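饮料角到底有没有用,我摆了一阵子之后的看法

收纳类的文章我看得不少,信得不多。今年又流行起“饮料角”:客厅里单独划出一张桌子,家里所有瓶装的喝的,连同杯子,都摆到上面去。推荐的人说得很满,说这样一来人会多喝水,少跑厨房,冰箱也清爽了,客人来了自己会动手。配的照片也确实好看,瓶子标签一律朝外,杯子一律大小,旁边再放一枝尤加利。

我家没有尤加利。我家有的是一张用旧了的 Storberg 长桌,原来靠墙放打印机,打印机送人以后就空着堆快递。既然桌子现成,试一试的成本也就是一块布,我就试了。先说清楚,我是抱着挑刺的心试的,下面的话也按这个口气来看。

布是在 Loltton 买的,黑色,斜纹,据说很耐用,包装上印着可以洗 1,000 次。我对这种数字一向没有好感。就算两个星期洗一回,要洗到那个次数,桌子先散了,我大概也老了,到时候谁去跟它对质?不过布本身还行,垂得下去,不反光,盖住桌面上打印机留下的那两道印子绰绰有余。

选黑色是听了那些文章的。理由是黑底显得整齐,颜色再杂的包装放上去也压得住。这一条我原先最不信,结果偏偏是它有几分道理,后面再说。

摆东西之前我把家里翻了一遍。速溶的、瓶装的、买一送一的、别人来做客拎来没喝完的,翻出来的品种比我以为的杂得多。雀巢的瓶装咖啡是加班那阵子买的,怡宝是整箱买的,一箱 24 瓶,每瓶 500 毫升左右的那种规格我最常买,大瓶的我总喝不完。杯子更乱。白的那只杯沿上有一圈很细的金线,配黑布还挺精神;黑的那只里面是白的,Gratdale 打折的时候收的。文章里说杯子要成套,我没有成套的杯子,也不打算为了一个角落去买一套。

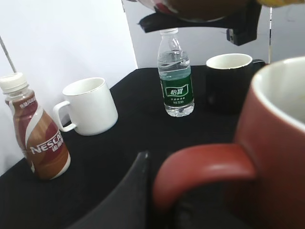 饮料角的杯子要不要倒扣着放?

杯口朝上放就可以,前提是这些杯子天天有人用。隔几天才用一次的话还是收回柜子里,倒扣在布上反而闷着,杯沿贴着布,用之前照样得冲一遍。

倒扣的说法我两种都试过。倒扣那几天,早上拿起来,布上会有一圈浅浅的印,杯子里有一股捂过的味道,说不上臭,就是不清爽。后来改成朝上,灰是会落一点,可是我每天都用那一两只,还没等落灰就又拿去洗了。真正落灰的是那些我舍不得收、又从来不用的杯子。它们落灰跟朝上朝下没有关系,纯粹是多余。

所以第一条结论很扫兴:饮料角上放几只杯子,看家里每天真用几只。文章里一排摆开的那种阵势,是给照片看的。

再说“多喝水”。这一条我特别留意过。头几天确实喝得多,路过就拿起来喝两口,我差点就要服气了。可是过了那股新鲜劲,我路过桌子的时候眼睛已经自动把它当成家具,跟看见墙一样。水还是渴了才喝。唯一的变化是甜的喝得多了,毕竟以前它们关在柜子里,要弯腰才拿得到,现在伸手就是。推荐饮料角的文章里,我没有一篇看到提这个的。把水摆出来的同时把可乐咖啡果汁也摆出来,人会先拿哪个,这还用猜吗?

我后来做了一点调整,把甜的往里放,水往外放。听起来很有道理吧,写出来也像一条妙招。效果呢,我照样绕过水去拿里面那瓶。手臂又不短。

还有瓶子的高矮。文章都说“高的在后,矮的在前”,这句话对拍集体照也适用,对饮料就不太行。大瓶装的放在后面,要倒的时候得越过前面一片小瓶和杯子,端着沉甸甸的一大瓶从杯子上方经过,我碰倒过一回杯子,还好是空的,也没碎。那以后大瓶我一律放在两头,拿的时候横着抽出来,不从任何东西头上过。乱是乱了一点,桌上高一块低一块,但顺手。

纸盒装的又是另一个麻烦。纸盒是方的,靠得住,不会滚,这是它的好处。可是纸盒开了口就得进冰箱,放在外面只能是没开的。没开的纸盒放在饮料角上有什么意义?摆设而已。我就是喜欢盒子上那个图案,才一直没收走,这个理由站不住脚,我知道。
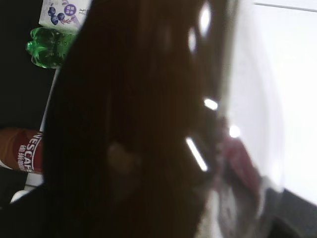

棕色大瓶后面,是印着蓝莓的纸盒和一个绿瓶子。

大瓶的颜色也值得啰嗦几句。深棕色的塑料瓶,放在黑布上,到了晚上开一盏小灯的时候,几乎就看不见了。我有两次伸手去拿水,手背先撞上了它。白天没有这个问题,光透过来是红棕色的,还算好看。那些教人用黑布的文章,照片全是白天靠窗拍的,我建议写的人晚上 11 点不开大灯去倒一次水再来写。

话说回来,黑布压颜色这件事,我得承认是成立的。绿的、白的、红的、棕的放在一起,搁在原来那张浅色桌面上,就是小卖部的柜台;盖了黑布,看着像是有人安排过。瓶子之间空出来的地方也变得顺眼,好像那些空是故意留的。我试着把布撤掉再摆一次,东西一样,位置一样,立刻就廉价了。这让我有点不服气,但事情就是这样。

只是“压得住颜色”跟“整齐”是两码事。颜色压住了,东西还是那么多,标签还是各朝各的。把标签统统转到朝外,我坚持过几天,每次倒完水都要把瓶子转回去,转着转着觉得自己在给超市打工。现在我不转了,哪面朝外算哪面。

瓶底也要看。碳酸饮料那种一瓣一瓣的底,立在布上其实不如平底稳,布要是没拉平,底下拱起一道褶,瓶子就会歪着。喝到只剩一个底的时候尤其轻,桌子一碰就晃。我原来用的布比桌子大一圈,多出来的部分老往中间拱,后来在桌子背面用夹子夹住,才算消停。夹子在背面,看不见,文章里的人估计也夹了,就是没说。

矿泉水我现在只拿几瓶出来,别的留在箱子里,箱子塞在桌子底下,布一垂正好遮住。我觉得整个饮料角最有用的就是这一块遮住的地方。当初要是有人直接告诉我“买块大点的布盖住桌子,箱子塞下面”,我可以省下读一下午文章的时间。

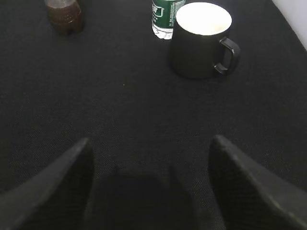 本页最后修改:5月

有读者留言问,黑杯子配黑布会不会太沉闷。沉闷我倒没觉得,找不着才是真的。我那只黑杯子外面是哑光的,往黑布上一放,轮廓就化进去了,从侧面看只剩一圈影子。好在里面是白的,站着往下看,一眼就看见。坐在沙发上就别指望了。

我有一个用惯了黑杯子之后才体会到的好处:不显茶渍。外壁不显,里面还是显的,别误会。我泡红茶多,白的那只过几天杯底就有一圈,黑的那只里面同样一圈,只是外面挂下来的那一道看不出来。卖杯子的页面上写“深色更耐脏”,严格说只说对了一半,而且说对的是不重要的那一半,谁喝东西是喝杯子外面的。

至于把手朝哪边,文章里也有讲究,说统一朝右,方便拿取。我是左手拿杯子的人,看到这种“统一”就想关网页。把手朝自己顺手的那边就行了,家里要是左右手都有,那就随它去。

还有人推荐在饮料角铺一个托盘,说是方便清理。托盘我有一个,在 Güneş 那家土耳其小馆子门口的二手摊上买的,铜色,很沉,放上去气派是气派,占掉了半张桌子,瓶子和杯子只能挤在一起。用了两天就拿走了。没有托盘,水洒了怎么办?擦。黑布上洒一点清水,干了看不出来,这点倒省心。洒甜的就另说,干了以后有一块发亮发硬的印,侧着光特别明显,非洗不可。

说到洗,这块布的麻烦就来了。黑布不显污渍,显的是毛。白毛巾擦过杯子,杯子往布上一放,就留几根白絮;穿件浅色毛衣靠过去拿东西,又是一层。粘毛滚筒我买了一个,滚完能管半天。斜纹的布面纹路细,小絮嵌在纹路里面,滚筒滚过去有时候只是把它换了个方向。
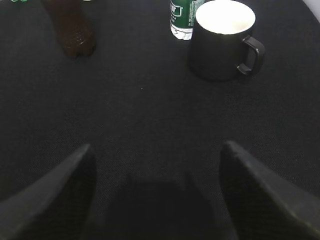

洗衣机里跟别的东西混洗过一次,拿出来比洗之前还糟,沾了一身浅色的小点。后来只好单独洗,翻过来洗,为一块桌布专门开一桶水,想想也挺可笑的。说好的省事呢?打印机在的时候,那张桌子我一年都未必擦一次。

也有人会说,那就换成深灰的,或者带花纹的。带花纹的我没试,不评价。深灰的我在 Loltton 店里摸过,同样的料子,灰尘是显得少一些,可是压颜色的效果也跟着打折扣,红红绿绿的包装又跳出来了。两头总要让一头,我选择继续跟白絮过日子,至少远看好看。

再回头对一下当初那几条承诺。少跑厨房,这一条我打个问号。冷的要去冰箱拿,热水在厨房烧,杯子用完要去厨房洗,我每天往返的次数一点没少,少的只是去柜子那 2 米。冰箱清爽了,这条算真的,常温的都搬出来了嘛,可是空出来的那一格没过几天就被剩菜占了。客人自己动手,这条最有意思。客人来了,站在桌子前面看半天,然后问我:“这些都能喝吗?”我说能。他又问:“那我用哪个杯子?”最后还是我给倒的。

我猜是东西摆得太像样了,别人反而不敢碰。要是乱糟糟堆着,人家随手就拿了。这个纯属我的猜测,样本就是来过我家的那几位,别当真。

花销也顺便交代一下。桌子旧的,杯子旧的,饮料本来就要买,多花的就是一块布、几个夹子、一个滚筒,再加上那个现在竖在鞋柜后面的托盘。要是照着文章里的清单买,收纳架、分装瓶、小黑板、配套杯子,那就是另一个价钱了。小黑板是用来写今日饮品的,我一个人住,写给谁看?分装瓶我更不理解,好好的瓶子带着盖子和保质期,非要倒进另一个没有保质期的瓶子里去,好看几天,然后开始闻着猜它还能不能喝。

保质期这件事,摆出来倒是有一点帮助。以前塞在柜子深处的,翻出来往往已经过了;现在站在眼前,偶尔拿起来能瞄一眼瓶身上的日期。不过也就偶尔。我还是每个月初把桌上的统统拿起来看一遍,顺手把布抖一抖,快过期的挪到最靠外的角上。挪到最靠外也不保证我会喝,上面已经讲过了。

阳光也提醒一句。我的桌子原本离窗近,下午有一段直晒,塑料瓶摸着发烫。我把桌子往里挪了一截,挪完离插座远了,小灯得拉一根线过来,线从布底下走,布又拱起来一道。瓶子又歪。于是又加了一个夹子。

有人让我推荐布的尺寸。量桌子,每边多留一个手掌的宽度,想藏箱子的那一面要垂到快碰地。别买太厚的,厚的拐角处折不下去,会支棱着。颜色你自己看着办,养白猫的就别考虑黑的了。

下个月我打算把咖啡全撤回柜子,桌上只放水和两只杯子,看看喝水会不会真的多一点。我估计不会,不过那块布还留着。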